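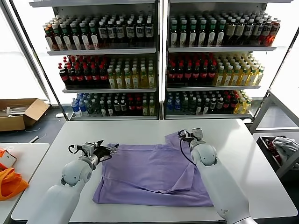 A purple T-shirt on the table, with bottled drinks on the shelves behind.

Clothes swap returns to Lultum with room for plenty more

Lultum's winter clothes swap is back in March, and this year it's moving into the big hall on Hegazy Street! Last year's swap squeezed into the old library annexe and still managed to find new homes for 600 pieces of clothing, from school jumpers to a very popular run of raincoats.

The rules are wonderfully simple. Bring up to 4 clean items, collect a token for each one at the door, and spend your tokens on whatever you like. Kids' clothes have their own corner again, and 157 households have already put their names down — a terrific result for a town this size.

Doors open at 9 am, with drop-offs from 8. The Prendosia bus stops right outside, and there's free parking behind the Jestulard bakery, which will have a stall going with coffee and cheese scones all morning (get in early for the scones).

New this year is a mending table, where you can learn to sew on a button, patch a knee or take up a hem. Bring your own thread if you're fussy about the colour. 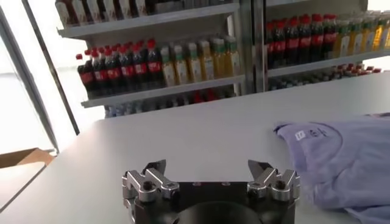

Theresia Frei is hoping for more large sizes this time, and said she went home last year with a lovely coat for her daughter and nothing for herself. "I'll be bringing my good wool skirts, so I'd love to see everyone have a proper dig through the wardrobe," she said.

Anything left at 1 pm goes to the op shop in Prendosia. Entry is free.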